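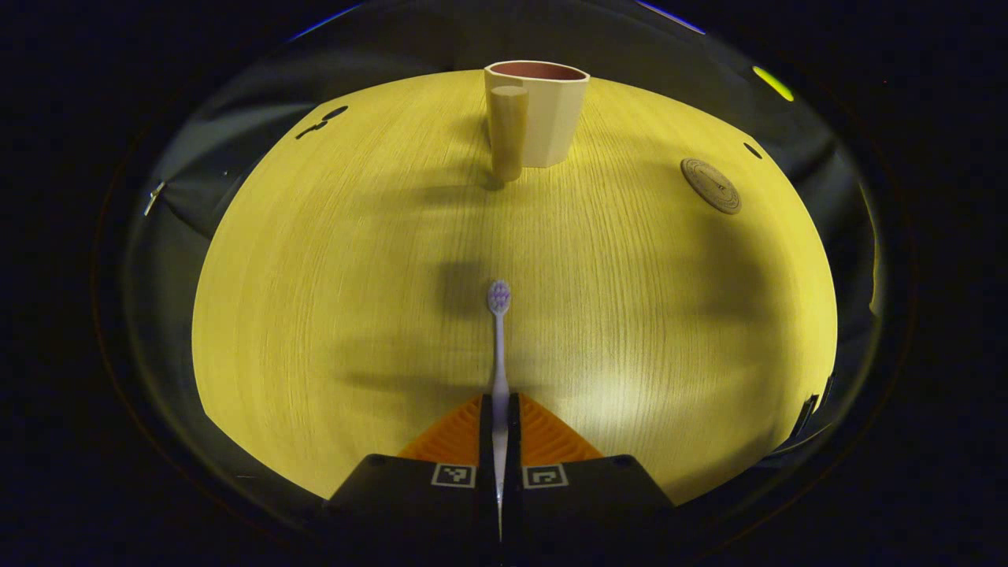

Turkport Evening Writers' Club

Item 138

Napaporn Rungrueang wrote the inventory in pencil, one line per object. Item 138 was a toothbrush. Handle: pale, slightly lavender. Bristles: purple-blue, set in a small oval head. She entered both facts and moved the brush to the yellow wooden table, where the light was better.

"Maker?" said Amnuay Thaweesak.

"Not known. He bought Mitudent, mostly."

"Then leave it blank."

She left it blank. The form had a column for value and a column for disposal. Her uncle had kept the flat at Nuchit for two years after his last posting and had thrown nothing out. The lease ended in December.

"Value nil," said Amnuay. "Disposal, refuse."

Napaporn wrote nil. Under disposal she put a short dash, which the form did not allow. The dash would be queried by the office at Nesow, and a reply would be due in writing.

"It's a toothbrush," he said.

"Yes."

He turned the page and read out the next number. Item 139 was a soap dish, chipped on one side.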